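Saldale Property Law Newsletter
Commercial leases
Jan 25, 2025

Lease plans: where the line falls, and what the words say about it

This item deals with plans attached to leases of part of a building. It applies to England and Wales and is written for landlords, tenants and managing agents who are asked to approve a plan before completion.

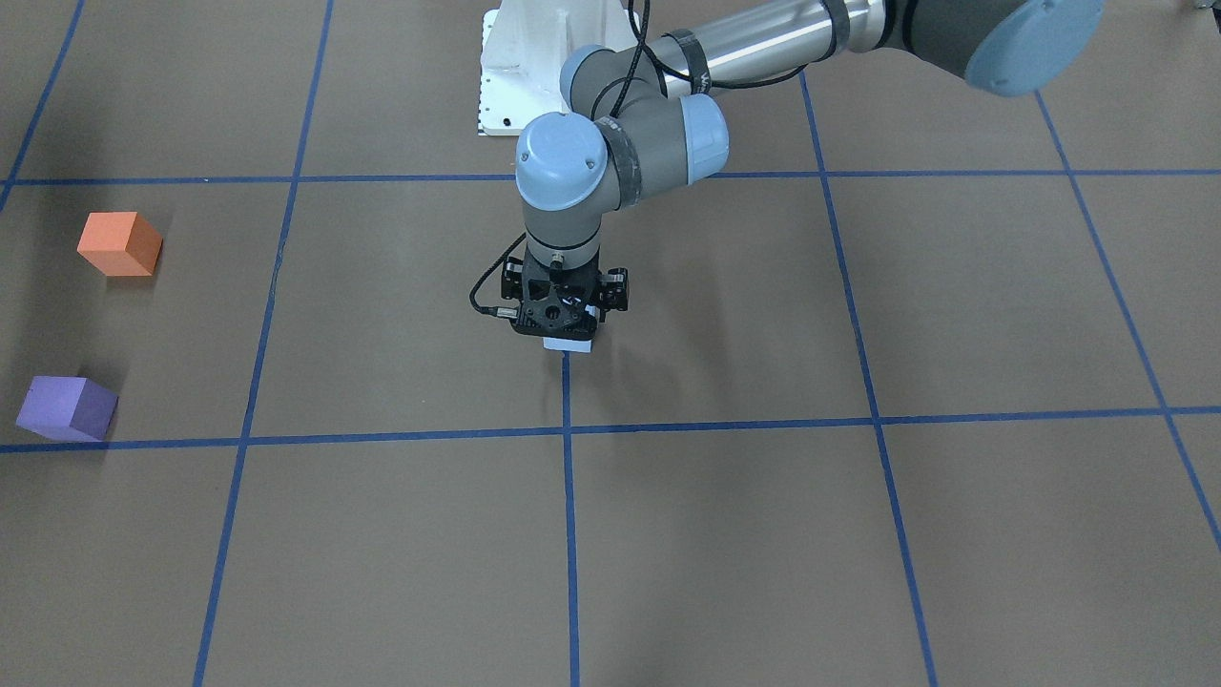
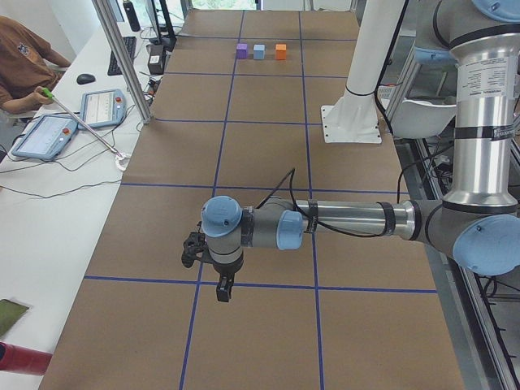

A lease of part must identify the premises well enough for a third party, with no knowledge of the negotiations, to find the limits of what has been let. In most leases this is done by a verbal description in the definitions clause and a plan bound in at the back. The two are usually prepared by different people at different times, and much of the difficulty described below comes from that. A boundary on paper also has to be read as something on the ground, and a drawn line has thickness. Blue tape laid in strips across a brown surface to make a grid shows the point well enough: each strip takes up space of its own, and a person given one rectangle would want to know if it ran to the near edge of the tape, the middle or the far edge. An orange cube standing inside a rectangle raises no question. A partition, a radiator or a run of racking placed along the line does.

Thickness and scale

A line 0.5 mm wide on a plan drawn at 1:100 covers 50 mm of building. At 1:500 the same line covers 250 mm, and at 1:1250 it covers 625 mm. The last figure is wider than many internal walls. A plan at 1:1250 may be suitable to show where a building stands in relation to the road, but it will seldom settle the position of an internal division. For premises within a building we ask for a floor plan at a larger scale, with a separate location plan if the building itself is not easily found from the address.

The scale should be stated on the face of the plan and shown by a scale bar. A bar remains true if the sheet is enlarged or reduced in copying, and a printed ratio does not. Plans are now commonly sent as electronic files and printed on whatever paper is in the machine. If the drawing was prepared for A1 and is printed at A4, "1:100 at A1" is still what it will say, and measurements taken from it with a ruler will be wrong. The paper size should therefore be given beside the ratio.

Conflict between plan and words

Where the words and the plan agree there is nothing to decide. Where they differ, the wording used to bring in the plan will normally be the first thing examined.

"For the purpose of identification only" generally means that the plan shows where the premises are and does not fix their exact limits. If the verbal description is clear, it will normally prevail. If the verbal description is vague, the plan may still be looked at to help make sense of it.

"More particularly delineated" generally points the other way, and the plan will normally prevail over an inconsistent description.

The two expressions are sometimes used together. They pull in opposite directions, and a draft containing both should be corrected before it goes any further. The court will look at the document as a whole, and at the physical features on the ground at the date of the lease, and the result can be hard to predict.

Where the lease must be registered, a plan marked "for identification only" is likely to draw a requisition. The same is true of a plan marked "not to scale" or one carrying a general disclaimer in the title block. Architects' drawings often carry such wording as standard. It should be removed by the person who prepared the drawing, and the clean version reissued, before the lease is signed.

An illustration from practice

The following is set out with the agreement of both parties. Lusarance held a ten-year lease of ground floor space in a building at Dalthorpe. The landlord, Farah, let the adjoining space two years later. The lease to Lusarance described the premises as extending "to and including the inner face of the dividing wall" and referred to drawing 2197, on which the premises were edged red. The red edging had been drawn on the outside of the wall. The incoming tenant's plan, taken from a later revision of the same drawing, showed its own edging on the opposite side, so that the wall appeared in both leases.

The matter came to light when the wall needed repair. Each tenant's lease contained a full repairing covenant in respect of its premises, and each tenant took the view that the wall was the other's. Farah's position was that the wall was retained as structure. The verbal description supported this for the first lease and was silent in the second.

Senad Hodžić of our property team acted on the settlement. Two deeds of variation were completed, both with replacement plans. The wall was confirmed as retained, and the cost of the repair was dealt with through the service charge. The fees for both deeds were paid by the landlord.

No court would have been needed to reach that position if the second plan had been laid over the first at the drafting stage. The revision letter had changed between them, and the later drawing did not record what had been altered.

Vertical limits

A floor plan shows length and breadth. It says nothing about height. The definitions clause should state where the premises stop above and below: for example, at the upper surface of the floor slab and the underside of the ceiling slab. If there is a suspended ceiling, the lease should say who has the void. Pipes, ducts and cabling commonly pass through it, and a tenant who wants to hang equipment from the slab will need to know what it has been granted. A section drawing is useful where levels change within the premises or where there is a mezzanine.

Walls, windows and columns

The usual approach in a lease of part is to let the internal surfaces only and to keep the structure with the landlord. Non-structural walls dividing the premises from another letting are often treated as divided down the middle. Walls lying wholly within the premises are included if they are not load-bearing. Windows should be dealt with expressly, glass and frames both. Columns standing inside the let area are easily forgotten. If the edging runs round the outside of the premises only, a column in the middle is on the face of the plan included, whatever the parties had in mind.

Points to check on approval

The plan carries a drawing number, a revision letter and a date, and the lease refers to the same ones.

A scale bar and north point are shown, and the paper size is stated.

The edging runs without a break and does not hide the walls it follows.

Every colour mentioned in the lease appears on the plan, and every colour on the plan is mentioned in the lease.

Areas over which rights are granted, such as loading bays, bin stores and fire escape routes, are marked separately from the premises.

Plans for neighbouring lettings have been compared with it.

Colours need particular care. A lease prepared with red edging and blue hatching is of little use once it has been scanned in black and white, and the signed counterpart is often the only copy a tenant keeps. We recommend that the scan be checked against the original on the day of completion.

Existing leases with defective plans can usually be put right by deed of variation if both parties agree. A change that adds to the premises may take effect as a surrender and regrant, with consequences for guarantors, security of tenure and tax, and advice should be taken before anything is signed. Where a lease is registered, the variation and new plan should be lodged with the registry. Mortgagees' consent may also be required.

Enquiries on this item may be sent to Valbona Halilović or Senad Hodžić in the property team at Saldale. It is a general note on the law and should not be relied on as advice on any particular lease.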